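Progress report: evaluation of the Fella hand-held gripper kit
Prepared by the Irnley project team for the Tidstead equipment fund
Reporting period: second, closing in May

1. Status

The evaluation is on schedule. The kit was delivered complete apart from one spare pad set, which arrived later at no charge. Seven of the planned household sites have been used, and recording at all of them is closed. Analysis of grasp outcomes is under way. No change to the budget is requested.

The purpose of the work remains as agreed: to decide whether the Fella kit is suitable as the standard collection tool for the Irnley manipulation library, and whether the support contract offered with it should be taken up at the end of the trial.

2. Work done in this period

Recording moved from the bench at Irnley to occupied homes. Operators worked at dining tables, counters and desks, using the goods already in the house where possible. The task list covered picking up single items, transfer between containers, sorting on a plate, and two-handed handling of cloth and packaging.

A total of 3644 episodes were recorded. Of these, 1118 have been through the full review, in which an operator checks the start and end points, the finger-width trace and the task label. The remainder have passed the automatic check only. Review is slower than planned, mainly in the two-handed tasks, where the left and right recordings must be lined up before labels can be confirmed.

Fruit and vegetables were added to the task list at the request of the library group. They vary in size, surface and firmness within one short session, and they expose pad problems that boxed goods do not.

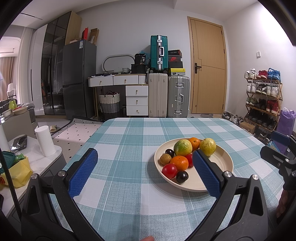 Small round items were the hardest class for the kit. When the fingers close above the widest point of the item, it tends to be pushed down and out of the grasp. Operators learned to approach lower and close more slowly. This raised the success rate but lengthened each episode, and the library group should take the slower closing speed into account when the data are used for training.

3. Findings on the hardware

Fingers and pads. The ridged pads hold smooth items well when clean. Grip falls off once juice or dust collects between the ridges. Wiping between tasks is enough for dry goods; after produce, the pads need to be washed and dried. The vendor's manual gives no cleaning interval, and we have asked for one.

Linkage. Play at the joints was measured at delivery and again after the last home session. The increase is within the vendor's tolerance on every unit except one left-hand gripper, where a pin had worked loose. The pin was reseated and the unit recalibrated. Episodes recorded on that unit since its previous calibration are flagged and will be reviewed first.

Handling. Operators could work for close to forty minutes before asking for a break. The weight is acceptable. The trigger return spring is stiffer than it needs to be, and two operators reported sore fingers.

4. Findings on the software and service

The Oral annotation package, supplied with the kit, lets the operator speak the task label while recording. It works in quiet rooms. With a television or extractor fan running, labels were often cut short and had to be typed in later. We recommend that spoken labels be treated as drafts.

Export to the library format works after the update issued during this period. Support requests were answered promptly, although the first answer was usually a request for log files already attached.

5. Issues and risks

The review backlog is the main risk to the closing date. If the present rate holds, review will finish seven days before the final report is due, which leaves little room for a second pass on the flagged unit.

Pad wear over a longer period is unknown. The trial is too short to give a service life, and the running cost in the final report will be an estimate.

6. Next period

Complete the review, starting with the flagged unit. Repeat the small-item tasks on the bench with the softer pads offered by the vendor. Obtain a written price for pads and springs. Submit the final report with a recommendation on purchase and on the support contract.

On present evidence we expect to recommend purchase of the hardware, with the decision on the support contract held until the spare parts prices are received.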